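Review: Dodus Two-Finger Gripper with Wrist Camera

Reviewed by Nerys Prosser, June 19, 2023
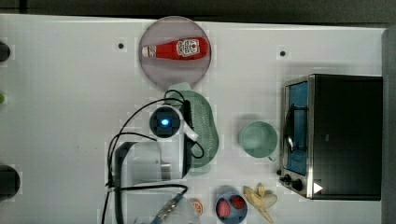 The laboratory evaluated the Dodus gripper against the Nastitz unit it has used since January. Both were mounted on the same arm and run with the Yazdani controller on household tasks, with kitchenware and food items as the objects to be handled.

Each gripper was given 100 attempts. The Dodus handled squeeze bottles and mugs with few failures. Its results with thin-rimmed plates were weaker, and the operator often had to approach from a second angle. The Nastitz was steadier on plates but slower to close.

The wrist camera gives a clear view of the fingertips. Cable routing is the main weakness of the design - the leads need slack for wrist rotation, and the 2 clips supplied are not sufficient. Setup took 5 hours, most of it spent on calibration. The printed manual omits the network settings, which the distributor, Vivlow, sent on request.

The Dodus is recommended for general tabletop work. Sites that handle mostly flat dishes should keep the Nastitz.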